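Movura Bimanual Control and Planning Software

Movura plans and runs two robot arms as a single system. It is meant for cells where both arms share one work surface and handle soft goods such as cloth, bags and covers.

Shared-space planning

Both arms are planned together, so the grippers can work close to each other without one arm waiting for the other to clear. Minimum clearance is set per job. Fixed parts of the cell, such as posts, rails and baskets, are entered once.
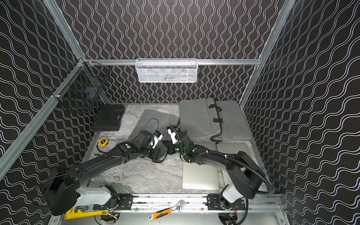 Wrist view perception

The perception module finds edges, straps and zips in the wrist camera stream and offers them as grasp points. Patterned surfaces and reflections can be masked in the setup screen.

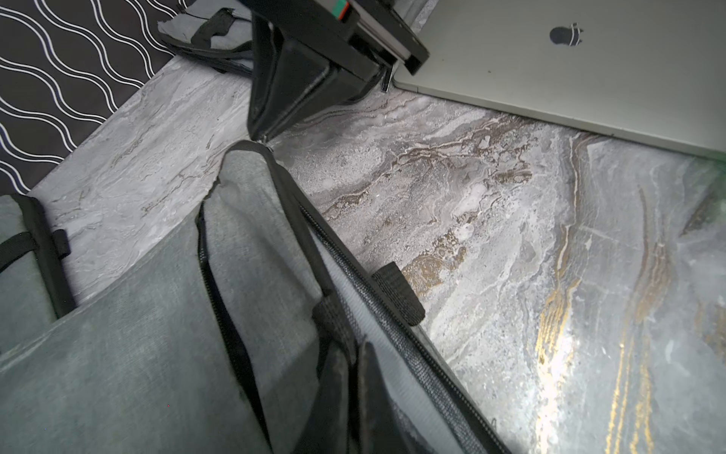
Wrist view: grey canvas bag with black zips on a marble-patterned surface.

Grasp points can be accepted automatically or checked by an operator first. Cloth has no fixed shape, so the planner asks for a new view before each grasp.
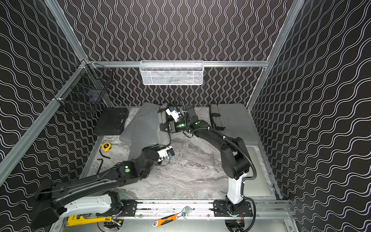 Every run is logged with joint positions, gripper commands and camera streams on one clock. Logs can be replayed in the viewer at any speed and exported by job.

Specification

Licence: per cell, two arms
Stored grasp points per job: 2000
Disk space for installation: 680 MB
Supported gripper profiles: 57

Movura is supplied by Multport. For a trial licence, contact Renata Grabowska in sales. Setup questions go to Tharun Chettiar.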